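4.2 Handling long and awkward parts

Roos and I wanted the third part of our review to go beyond what the Plosico brochure promises, so we gave the Pero hand kit the sort of parts that De Smet's customers ask about: long bars, big molded panels, things with no obvious place to grab. The kit lists at 4,000 euros with one spare set of fingertips, and we ran it on the stock settings the whole time (I was tempted to fiddle, believe me). 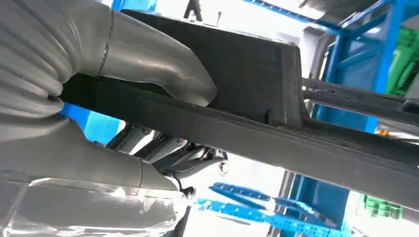 Figure 3. Pero kit on the bar part.
Ghent, October 12, 2019

Bars were the part I was most curious about. You can clamp one between two fingers easily enough, but the further out the weight sits, the more it wants to twist, and the stock grip force of 34 newtons is on the low side for that. Plosico does sell a stronger drive for another 900 euros - we didn't have it, so I can't say if it's worth the money. 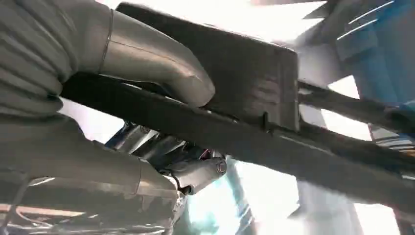

What I missed most was a decent slip signal. The Climska software does log one, but it's buried 5 menus deep and you can't plot it next to the force, which made comparing grips a real chore! Nele Martens, who read a draft of this section, thinks an export script would fix most of that, and I agree.

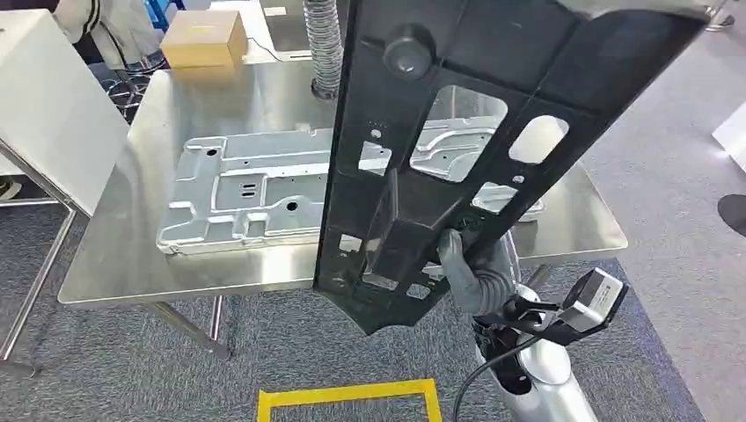
Panels are a different story, I think, and a nicer one. A molded rib gives the fingers something to curl around, so I'd worry less about force there and more about where the hand ends up when you need to turn the part over. The manual gives regrasping half a page. We come back to it in Section 4.3, along with the fingertip wear.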